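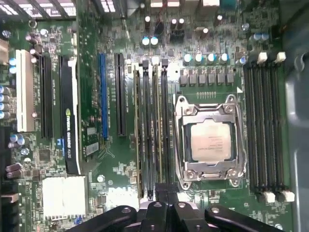 Gripper fingers, third set

Nov 20, 2025

The goal for the arm this winter is still the same: pull a memory module out of an old workstation and put one back in, without me touching anything. I'm not there yet. This post covers the new fingers and the camera mount, and the next one should cover the wiring.

The workstation is a good target. It has one big processor socket with memory slots on both sides, so there are plenty of places to practice. I left the Quadro K420 in. I thought about taking it out for more room, but the arm has to learn to stay clear of cards at some point, and I would have to plan the moves twice.

The first set of fingers was too wide. They were fine for blocks on the bench and hopeless between two slot latches. The second set was narrow enough but flexed, and when they closed on a module the tips spread apart at the bottom. The new ones are thicker at the root and rounded off toward the tip. I printed them at the Furnska workshop in black filament, since that was the spool already loaded, and it took 3 tries to get a pair with no lifting at the corners.

The camera bracket was the other half of the job. It used to sit on a post beside the bench, and the hand blocked the view every time it mattered. Now it rides at the wrist and looks straight down. The fingers show up along the bottom edge of the picture, which I wanted, so I can judge how far they are from the board. They also hide the near ends of some of the slots. I tried tilting the bracket forward 2 degrees and didn't like what it did to the calibration, so it's back to straight.

Things still to do:

Stiffer cable run past the elbow joint. It tugs on the wrist.
Thin rubber on the fingertips.
A slower approach for the last part of the descent. I stop it by hand right now.
Work out the latches. Pressing them is a separate move from gripping, and I may need a different tool for it.

The controller is the same Dalo board I've had on the arm since March. I haven't changed its settings.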